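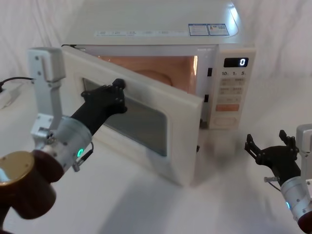 Grallarix est un robot domestique à deux bras construit dans un atelier partagé par un groupe de bricoleurs réunis autour de Shota Takeda et d'Oanh Mai. Conçu pour manipuler des appareils de cuisine ordinaires, il sert de banc d'essai à des méthodes de commande par démonstration. Ses plans et ses programmes sont diffusés librement.

Origine

Le projet naît à l'atelier Khổng, espace de fabrication associatif installé dans un ancien dépôt de quincaillerie. Une première version, dotée d'un seul bras, est abandonnée au bout d'un hiver : l'ouverture d'une porte à charnière l'obligeait à lâcher le battant avant de saisir l'objet à déposer. La structure à deux bras est adoptée en mars, sur proposition de Radosław Górecki, auteur de la plupart des pièces de liaison.

Caractéristiques

Chaque bras compte 6 axes motorisés et se termine par une pince noire à doigts articulés. Les poignets, de forme cylindrique, portent un voyant lumineux et sont reliés à des supports blancs fixés par vis. Les réducteurs ont été achetés d'occasion auprès du revendeur Farimex ; les cartes de commande proviennent de la société Prudora, qui en a cessé la fabrication depuis. Le coût total des pièces, hors outillage, s'élève à 1690 euros.

Le logiciel, écrit principalement par Định Phùng, enregistre les gestes d'un opérateur puis les restitue en corrigeant les écarts de position. Il limite également l'effort exercé par les doigts, mesure introduite à la suite de la rupture d'une charnière de placard.

Essais sur four à micro-ondes

Le four à micro-ondes constitue l'épreuve de référence du projet. L'exercice comprend l'ouverture de la porte, le dépôt d'un récipient sur le plateau tournant, la fermeture et l'appui sur la touche de départ. Un bras maintient le battant écarté en poussant sur sa face intérieure pendant que l'autre demeure disponible pour le chargement. Le plan de travail et le fond tendu de tissu sont blancs, afin de faciliter la détection des contours.

La base d'apprentissage réunit 2000 démonstrations. Les échecs les plus fréquents concernent la fermeture, lorsque la porte rebondit sans s'enclencher.

Diffusion et critiques

Une notice de montage, traduite par Rónán Mulcahy, accompagne les fichiers. Deux autres ateliers ont entrepris la construction d'un exemplaire. Plusieurs utilisateurs ont signalé la difficulté du câblage des poignets et l'absence d'arrêt d'urgence dans la version initiale. Ce dernier point a été corrigé dans la version 2.

Voir aussi

Robotique domestique
Apprentissage par démonstration
Atelier de fabrication numérique

Ce site utilise des cookies pour mesurer sa fréquentation. En poursuivant votre navigation, vous acceptez leur utilisation. Accepter | Refuser | En savoir plus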